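Home / Table & Kitchen / Trays / Pulard Round Tray, Red

Pulard Round Tray, Red with Gold Rim

Item no. 2925
In stock
Ships in 8 business days or less

The Pulard is a round serving tray with a glossy deep red finish and a thin gold rim. Use it to carry drinks to the table or leave it out to keep small bottles and jars together on a counter, dresser or bathroom shelf.

The same tray is sold by Moncrieff in their gift range under item no. 303. The finish and size are identical, only the box is different.

Details
Shape: round
Color: red, gold rim
Finish: gloss
Weight: 645 g
Sold singly
Designed by Damilola Yusuf for Vokov

Care
Wipe with a soft damp cloth and dry right away. Do not put in the dishwasher or microwave. Scouring pads and powder cleaners will dull the gloss and can take the color off the rim. Oil and perfume should be wiped up the same day. Do not set hot pans on the tray.

Stacking
Trays can be stacked for storage. Put a sheet of paper or felt between them. The felt rounds from the Plirkent series fit this size and are sold in the Accessories section.

In use

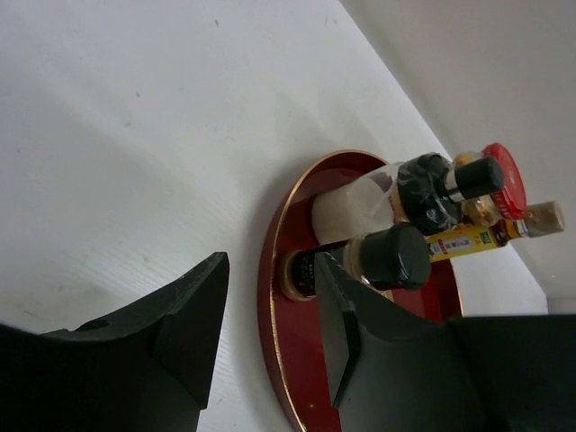
Pulard tray in red on a white tabletop, with bottles and jars. Contents not included.

Customer questions

Does the red match the Plirkent bowls?
No. The Plirkent red is lighter and has a matte finish. If you want a matching set, look at the Pulard coasters.

Can I use it outdoors?
Yes, but bring it in afterward. Long periods in direct sun will fade the color.

Is there a larger size?
A larger round tray is planned for June. It will have its own item number.

Returns
Unused trays can be returned in the original box. If your tray arrives scratched or chipped, keep the packaging and write to Craig Tosh in customer service with your order number and a photo of the damage. We will send a replacement or refund the price, whichever you prefer.

Related items
Pulard Coasters, Red
Plirkent Felt Rounds
Vokov Oval Tray, Black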